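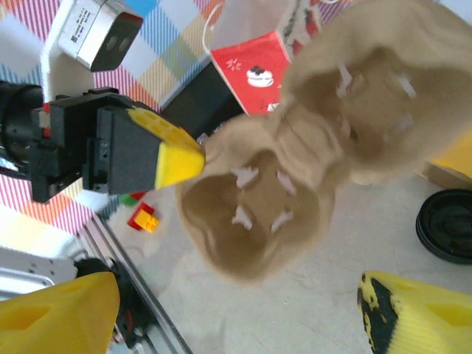
Handling bench at Rurnden, with a molded-pulp tray in front of the yellow gripper fingers.

About Trestero

Trestero helps small manufacturers and technical schools plan the purchase of robotic handling equipment. We do not sell robots and accept no commission from those who do. Our clients pay a fixed fee, agreed in writing before work begins.

Each engagement starts with the items a client needs to move. Cartons, trays, bags and loose parts place different demands on a gripper, and a budget drawn up before those demands are known is seldom a sound one. Clients are asked to send samples of their everyday packaging, including worn pieces.
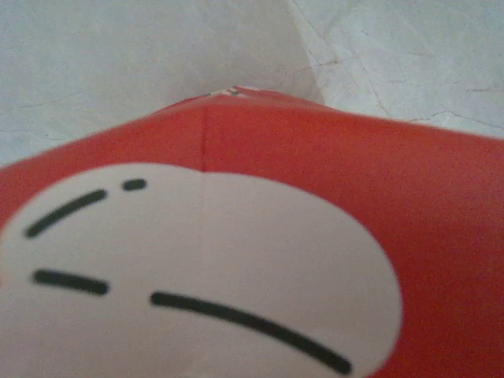
Following bench work, the client receives a written plan covering purchase price, installation, spare finger pads, training and service for the first three years. Two equipment options are normally set side by side. Plans are reviewed again six months after delivery at no further charge.

Our Staff

Huệ Hứa, Director
Gergely Dobos, Bench Engineering
Birdie Castellanos, Budgets and Procurement
Torquil Mowat, School Programs

Trestero has a staff of 13. Requests for planning work in the coming budget year are accepted through the end of June and should be addressed to Ms. Castellanos.

Page last revised May 4, 2022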